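Property Branding and Naming – Member Forum
Topic: Proposed name for the Pluvport residential release

Replies: 5

harbor_desk
Posted Tuesday, 9:14 AM

Members are invited to comment on the naming submission for the second residential release at Pluvport. The release comprises 727 apartments and a small row of shops facing the canal. The consultant has recommended "Rurkent" as the main name, with "Iyamu" held in reserve. Comments received before the end of June will be attached to the report.

The stated reasoning is that Rurkent has a firm, short sound and no existing meaning in the languages checked. The consultant considers this an advantage, as the owner may then define the name through its own use.

mapleline_planning
Posted Tuesday, 10:02 AM

Our office supports the recommendation in part. A name without prior meaning is easier to register, and it does not promise a view or a garden that a later phase might remove. We have had to withdraw signs at an earlier property for exactly that reason.

We would, however, ask that the word "Residences" be left out. The full form runs too long for the entrance wall and for most listing sites, which shorten it without notice.

quarto77
Posted Tuesday, 11:40 AM

I must disagree with the previous reply. Buyers at this price level expect a name to suggest something, whether water, stone or a season. Rurkent suggests a parts supplier. Iyamu is softer, has three open vowels and can be spoken easily over the telephone. In our reading test, 600 of 791 respondents pronounced it as intended on the first attempt.

The submission also treats color as settled before the name has been approved. Slate gray appears on the brochure cover, the door numbers and the linens for the show apartment. A palette should follow the name.
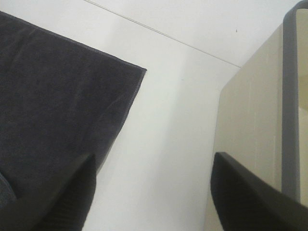
Dark gray towel with hemmed edge, on a white tabletop.

If Iyamu were chosen, I would expect the palette to be reopened and a warmer range considered.

harbor_desk
Posted Tuesday, 1:25 PM

For clarity, the palette has been approved by the owner and is outside the scope of this consultation. Comments on color will be recorded but not forwarded. The reading test mentioned above covered Iyamu only – no equivalent figures exist for Rurkent.

fenwick_signs
Posted Tuesday, 2:51 PM

Then the two names cannot be compared on that basis, and the figure should carry a note in the report. I would also draw attention to Fundimano, which was dropped at the first stage on grounds of length. It has nine letters against seven for Rurkent, a difference of little consequence on a wall of that size. Was it removed for another reason?

mapleline_planning
Posted Tuesday, 3:30 PM

We understood that Fundimano was judged too close to a financial product in tone. We agree that this should have been stated in the submission. Our position on Rurkent is unchanged, subject to the same reading test being carried out before the report is issued.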